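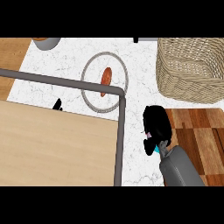
Can a machine clear the counter for you yet?

My sister-in-law in Duvville asked me this over coffee, and I have been chewing on it ever since (I do love a gadget, as regular readers of this page know!). She wants something with arms that will put the supper things away while she sits down. So, a few thoughts from someone who has wiped a great many countertops.

Start with the plate. A clear plate on a veined white counter is hard enough for my own eyes before breakfast, and from what I read, machines have a terrible time with anything see-through. If you ever do practice with one of these helpers, give it a plate with a good dark rim.

Next, the food. One sweet potato or one sausage sounds like nothing at all, but you and I know without thinking how hard to squeeze each of them. A raw sweet potato forgives a firm grip and a baked one surely doesn't.

Baskets are friendlier. A wide, open wicker basket gives any hand, yours or a robot's, plenty of room to miss a little. I keep one at the back of the counter for bread and onions, and I line it with a tea towel so the crumbs don't work their way through the weave.

Cutting boards I would keep for yourself. Mine gets wiped, stood on edge to dry, and oiled every 5 weeks, or every 2 in the winter when the heat is on and the wood looks thirsty.

As for the supper things, my sister-in-law is still putting them away by hand, and I've told her to leave the pans until morning.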